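Feltville lab sets aside money for a second pair of grippers

The workshop in Feltville has settled its equipment plan for September, and after a good deal of friendly back-and-forth the money is going to hand-held grippers. A pair from Hevero comes to $1,399, and the lab wants two pairs -- enough, they hope, to keep 52 hours of recording a month on track. Salcedo had also sent a quote, which was kindly worded but higher.

Comments (2)

Ladau
Glad to see it! Does that price cover cables and a decent table, or is that extra as usual?

Ottmar Teuber (author)
Cables are in the price, dear Ladau, but furniture has a line of its own, and a small one, I'm afraid. They're in no hurry over it, either. A light wooden table with a big sheet of white paper taped over it does nicely for work like this, one gripper down in an open blue box and the other just over the paper -- and I'd sooner see the savings go toward longer cables myself.
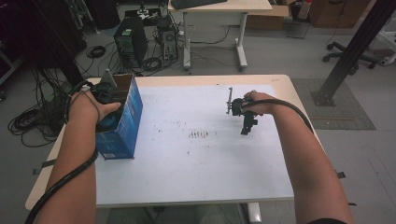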